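Skerelgate keeper situation - do we sell in January or not? 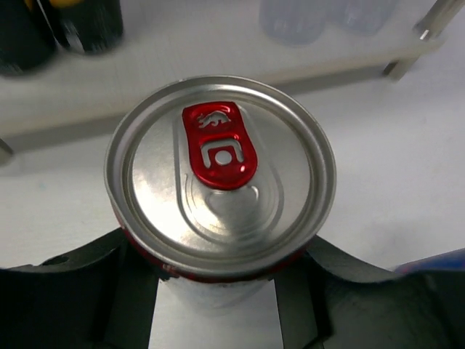

red tab, little bull cut out of it

terrace_lorena
So the rumor is back. Melus want Santino Medina and they want him before the window shuts. I've been going to Skerelgate games for 18 years and he's the best keeper I've seen in our shirt, so my vote is no, not for any money. Who else have we got? Thu Trương is a kid with 6 senior games.

gateman80
Sell. He's out of contract in the summer and he's already turned down one offer from us. Take the fee now or get nothing in June.

ulises_m
Nothing in June is fine by me if he keeps us up! What is the fee going to buy us anyway, another winger who can't cross?

gateman80
We need a left back more than I need air, Ulises. Did you watch the Jerach game? They went down that side all night.

terrace_lorena
I watched it, and Medina made the two saves that kept it at 1-1. Kind of my point.

polishchuk_fan
He also came for a corner and missed it by a yard, which is how they scored the 1. I like him, I do, but he's been shaky on crosses since November and people on here act like he walks on water.

ulises_m
He got shoved on that corner. Foul all day long.

polishchuk_fan
Watched it back three times. Nobody touched him.

northend_eulalia
Can I stick up for Thu for a second? I take my nephew to the reserve games (200 people there if it's sunny, come along, it's free) and Thu is good. Quick off the line, great feet, yells at everybody. The kicking is way better than Medina's - you'd see us play out from the back for once.

terrace_lorena
OK but reserves in the sun is not Melus away with relegation on the line.

northend_eulalia
Sure, and Medina was a kid once too. Same people moaned when he came in.

gateman80
I remember, I was one of them lol. Still say sell. If they throw in a loan for their backup left back I'd drive him there myself.

ulises_m
You'd get lost by the ring road. Anyone got a spare for the cup game? Need one, either end is fine.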